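Course Handout 11: Terminal-Phase Intercept and the Layered Defense Problem

Department of Defense Technology Studies
Course leader: Odette Sabatier
Seminar tutor: Cledwyn Gittins

Purpose of this handout

This handout supports the lecture on terminal-phase missile defense and should be read before the Monday seminar. It assumes that students are familiar with the material on radar fundamentals and on the basic shape of a ballistic trajectory. Students who missed the October lectures should first read the handout on boost and midcourse phases.

1. The three phases of flight

A ballistic missile is powered only during the first part of its flight. Once the engine stops, the missile or its separated warhead follows a path set mainly by its speed and direction at burnout. It is customary to divide the flight into boost, midcourse and terminal phases. The boost phase ends when the engine burns out. The midcourse phase is the longest for weapons of long range and takes place largely above the atmosphere. The terminal phase begins when the warhead re-enters the atmosphere and ends at impact.

For short-range weapons the division is less clear. Some never leave the atmosphere at all, and the midcourse phase may be so brief that it has little practical meaning for the defender. Students should take care not to apply the three-phase model to such weapons without saying so.

2. Advantages and limits of terminal defense

The terminal phase offers the defender one important benefit. Light decoys that travel alongside a warhead in space are slowed by air resistance much more quickly than the warhead itself. The atmosphere therefore does part of the sorting work that a midcourse sensor must do by other means.

The main limit is time. An interceptor launched late in the engagement can protect only a small area around its launch site. This area is called the defended footprint, and its size depends on the speed of the interceptor, the range at which the threat is first tracked, and the time taken to reach a launch decision. A second limit is altitude. An intercept that takes place very low may still allow debris to fall on the area being defended.

3. Worked case: the Tornby battery

The following figures are used for teaching and should be treated as given. The Tornby battery protects a harbor. Its radar establishes a firm track when 90 seconds remain before impact. The command system needs 20 seconds to classify the track, assign an interceptor and obtain authority to fire. The interceptor needs 50 seconds to reach the planned intercept point, which the threat passes 11 seconds before impact.

The time available between firm track and the planned intercept is therefore 79 seconds. The time required is 70 seconds. The margin is nine seconds. Students should note how little of this margin would remain if classification were delayed, and that it does not allow a second interceptor to be launched after the result of the first has been assessed. A battery in this position must either fire two interceptors close together or accept the outcome of one. The first policy is known as salvo fire. The second policy, where time permits a further launch after assessment, becomes shoot-look-shoot.

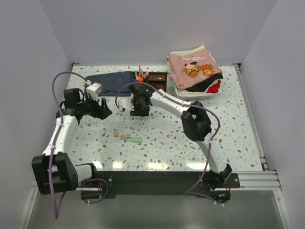 Page last changed: October, by Apolline Mallet

4. Guidance in the final seconds

Most interceptors use more than one form of guidance. During the early part of the flight the interceptor is steered by its own inertial unit, with corrections sent from the ground or from a ship. In the last seconds it relies on a seeker carried in the nose. An active radar seeker sends out its own signal and receives the return. A semi-active seeker receives energy that has been sent out by a separate radar and reflected from the target. An infrared seeker detects heat and sends out nothing.

The moment at which control passes to the seeker is called handover. If the interceptor arrives at handover with a large position error, the target may lie outside the seeker's field of view -- a failure that no amount of agility can correct. For this reason the accuracy of the ground track and the quality of the seeker should be studied together.

5. Hit-to-kill and blast fragmentation

A hit-to-kill interceptor destroys the target by direct collision. A blast-fragmentation interceptor carries an explosive warhead and a fuze that sets it off near the target. The second method tolerates a larger miss distance, but fragments may damage the body of an incoming missile without destroying its payload. The choice between them affects the weight of the interceptor, the design of its control system and the kinds of target against which it can be used.

6. Seminar preparation

Groups will be led by Marcelle Le Goff and Maxence Poulain. Each student should bring written answers to the following.

Recalculate the Tornby margin if firm track is obtained 20 seconds later. State whether the intercept remains possible at the planned point.

Explain why a larger defended footprint does not always call for a faster interceptor.

Set out one argument for salvo fire and one against it, with reference to the number of interceptors held by the battery.

Answers should not exceed two pages. The Taltthorpe case, which deals with two batteries sharing a single radar, will be issued separately and is not required for this seminar.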